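4. Placing Stored Food in the Virnstead Refrigerator Drawer

4.1 Before first use

Let the cabinet stand upright for 4 hours before connecting it to power. Remove the transit tape from both drawer runners and wipe the liner with a damp cloth. Do not use abrasive cleaners on the liner or the gasket.

Connect the unit to a grounded outlet and set the dial to 3. Allow the compartment to reach its set temperature with the drawer closed and empty. The green lamp on the control strip stays lit when the set temperature has been reached. If the lamp is still blinking the next morning, see Section 7.

4.2 Loading the drawer

1. Press the latch and pull the drawer out to the first stop.
2. Fit the divider into the slots marked F (front) or R (rear). The Morris divider supplied with earlier cabinets fits slot R only.
3. Put cooked food in containers with closed lids. Bag cut vegetables and baked goods separately.
4. Place heavy containers toward the back. Leave a gap of 2 inches in front of the air outlet.
5. Push the drawer in until the latch clicks.

NOTE: Open bowls dry out quickly in the air stream. Cover them or move the contents to a container with a lid before loading.
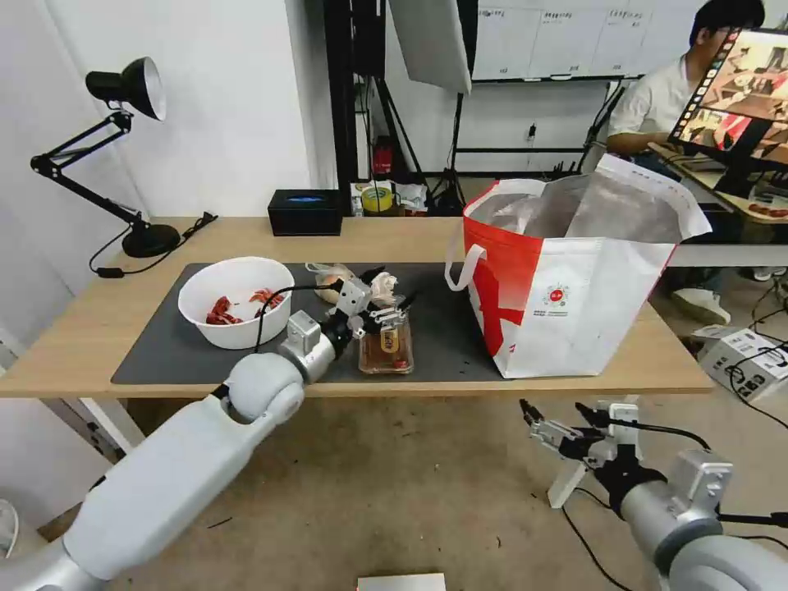
The drawer is rated for a load of 30 pounds, evenly spread. A heavier load can bend the runners and keep the gasket from sealing. Check the seal by closing the drawer on a strip of paper; the paper should drag when pulled. Repeat the check at both corners.

CAUTION: Do not place food hot from the stove in the drawer. Steam collects on the air outlet and can freeze there.

4.3 Choosing a setting

Setting 2: drinks and whole vegetables.
Setting 3: general use, mixed contents.
Setting 4: raw meat and fish.

Change the dial one step at a time and wait until the green lamp is steady before changing it again. In rooms that are warm all day, use the next higher setting from June until the weather cools. Do not go above 4 when the drawer holds leafy vegetables.

4.4 Odor filter

The Skotaseo filter cartridge sits behind the grille at the rear of the drawer.

1. Remove the drawer (see 5.2).
2. Turn the grille counterclockwise and lift it off.
3. Slide the old cartridge out and insert the new one with the arrow facing up.
4. Refit the grille and drawer.

Cartridges for the Wotier cabinet are the same width but shorter, and must not be used. Air will pass around the cartridge unfiltered.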